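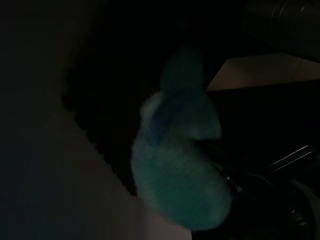
스카반포르트에서 맞는 두 번째 12월이었다. 엄마한테는 아직도 내가 따뜻한 나라에 있는 줄 알게 놔뒀는데, 그건 뭐 나중 얘기고.

그날 밤 나는 아그네스 니븐 아주머니네 하숙집 부엌에서 순무를 깎고 있었다. 아주머니는 순무 껍질을 두껍게 깎으면 꼭 한마디 하신다. 그래서 나는 창밖을 보는 척하면서 두꺼운 껍질을 앞치마 주머니에 숨기곤 했다(진짜다, 빨래할 때마다 나왔다!). 그런데 갑자기 불이 나갔다. 우리 집만이 아니라 항구까지 전부. 등대도 꺼졌다.

"본디스호가 아직 안 들어왔는데."

아주머니가 어둠 속에서 그러셨다. 본디스호는 본토에서 우편물이랑 밀가루를 싣고 오는 배다. 그 배에 난디니가 타고 있었다. 난디니 조지프, 나랑 9년째 편지를 주고받으면서 한 번도 만난 적 없는 사람. 처음 편지는 내가 주소를 잘못 써서 간 거였다. 안나말라이 거리 16번지로 보내야 할 걸 어쩌다 난디니네 집으로 보냈고, 난디니는 돌려보내는 대신 맞춤법을 고쳐서 답장을 했다. 열받아서 나도 답장을 썼고, 그러다 보니 그렇게 됐다.

나는 외투도 제대로 못 입고 뛰어나갔다. 아주머니가 뒤에서 냄비랑 국자를 들고 따라오셨다. 등대까지 계단이 386개인데, 나는 평소에 절반쯤에서 꼭 쉰다. 그날은 안 쉬었다. 거짓말이다, 한 번 쉬었다. 꼭대기에 올라가 보니 비상등에 넣을 기름이 하나도 없었다. 아주머니는 숨도 안 고르시고 냄비를 두드리기 시작했다. 땅, 땅, 땅. 바람이 어찌나 센지 바로 옆에 있는 나한테도 들리다 말다 했다.

"그게 들리겠어요?"

"안 들리면 안 들리는 거지. 너도 두드려!"

그래서 나는 난간을 신발로 두드렸다. 조금 있으니까 아래쪽 집에서 누가 프라이팬을 두드렸고, 그 옆집에서 또 뭘 두드렸고, 풀롬비 빵집에서는 종을 꺼내 와서 흔들었다. 그 종은 빵 나올 때만 치는 거라, 나중에 들으니 자다가 빵 사러 나온 사람도 있었단다.

얼마나 그러고 있었는지 모르겠다. 팔이 아픈지도 모를 때쯤 바다 쪽에서 길게, 아주 낮게 뱃고동이 울렸다. 아주머니가 국자를 내려놓고 코를 훌쩍이셨다. 나는 못 들은 척하고 계단을 내려갔다.

부두는 깜깜했다. 사람들이 밧줄을 잡고 소리를 지르고, 밀가루 포대가 내려오고, 나는 한쪽 신발만 신은 채로 서 있었다.
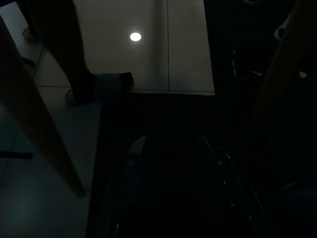
난디니는 얼굴도 보이기 전에 목소리부터 내려와서는, 이 동네 사람들은 손님이 올 때마다 이렇게 시끄럽냐고 물었다. 편지에서랑 말투가 똑같았다. 나는 준비한 인사말이 있었는데 다 까먹고 이렇게 말했다.

"순무 좋아해요?"

"싫어한다고 세 번은 썼는데요."

맞다, 썼다. 나는 그 편지들을 다 외우다시피 하면서도 그걸 까먹은 거다. 우리는 가방을 하나씩 나눠 들고 언덕을 올라갔고, 위에서는 아주머니가 아직도 가끔씩 냄비를 치고 계셨다.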